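The last glass

My aunt left me her apartment on Halvorsen Street, her debts to the Trakari Furniture Company, and 12 drinking glasses, of which 11 went to my cousins before I got there. They are a quick family.

The twelfth had been overlooked. I put it on the kitchen counter and told myself I would pack it last, after the pans and the 34 jars of buttons.

My aunt had opinions about glasses. A glass was to be rinsed, dried, and held up to the window, and if you could not read the Drora Bakery sign through it, you started over. I was 14 before I passed. By then the bakery had changed its sign to something larger and I have always suspected I was let through on a technicality.

She was less strict about the rest of the kitchen. The grime along the edges she regarded as part of the structure, and when the landlord offered her 300 dollars toward a new sink she spent it on a coat.

By four in the afternoon the jars were packed and the pans were packed and I had run out of other things to be getting on with. I rinsed the glass, dried it on my shirt (she would have had something to say about the shirt) and bent over it to look. The bakery was gone, so I had to make do with whatever was behind and under it, which came out blurred and bluish and rather bigger than it deserved.

I rinsed it again. The movers from Rivon rang the bell, and I let them ring. 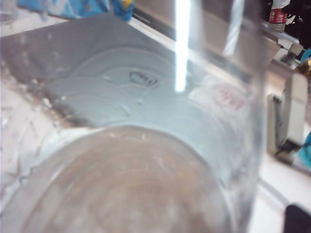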